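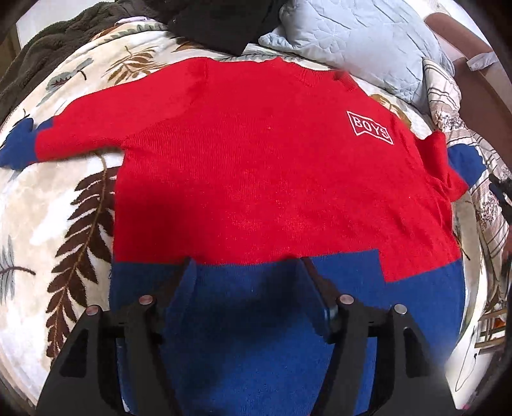
Mandine, May 6, 2026

## Folding sweaters, and what the folding study did and didn't show

A reader asked whether we should all give up folding by hand and wait for the machine. She had seen the write-up from the Garside project, where people fold clothes with a hand-held gripper, the motions get recorded, and a robot arm is trained on the recordings. The headline number was 1,000 folds. I read the whole report with a basket of knits next to me, and I have some doubts, plus a few tips that I think hold up whoever or whatever does the folding.

**Start with a sweater spread out, front up.** A red and blue pullover with one sleeve out straight and the other crumpled along the body is halfway there. Pull the second sleeve out before you do anything else. The report calls this step "flattening" and leaves it out of the timing. At my house it's most of the job.

**Pinch the seam, never the ribbing.** Two thin fingertips closing on a hem will take whatever is between them, yours or a gripper's. Rib knit stretches and stays stretched. Take hold at the side seam or the shoulder seam. The study's instructions say to grab "near the cuff," and I would not let anyone do that to good wool.

**Bring the sleeves in, then the sides.** Lay each sleeve straight across the chest, fold the sides to the middle, then bring the hem up to the neck. If there's a printed logo on the chest, slip a sheet of tissue over it first so it doesn't press against itself.

**Fold on something plain and firm if you have it.** A plush blanket drags at the knit and the hem creeps. It's also harder to see an edge on a busy leaf print. I'd have liked to know how the trained arm did on a bed compared with a table, but the report puts both in one column.

### About those results

The arm got a "neat" fold nearly 17 times in every 20, which sounds fine until you look for who decided what neat was. It was the same group that built it. They tested 7 garments, and 4 of those had been in the training recordings. That leaves three it had never met, and no cardigan among them. Anyone who has folded a cardigan knows why I bring it up.

I'll give them one thing. The recordings came from regular people in regular bedrooms, which beats a lab table with a single gray T-shirt. The Bokley write-up before it used nothing but dish towels.

A second round is promised for June, at Cloncombe, with buttons and hoods. I'd want to see the failures listed by garment and the flattening put back on the clock.

### Storing knits

- Heaviest at the bottom of the stack.
- Don't hang them. Shoulders grow points.
- Air them flat before they go in the drawer.
- Refold along a different line when you put them away for the summer.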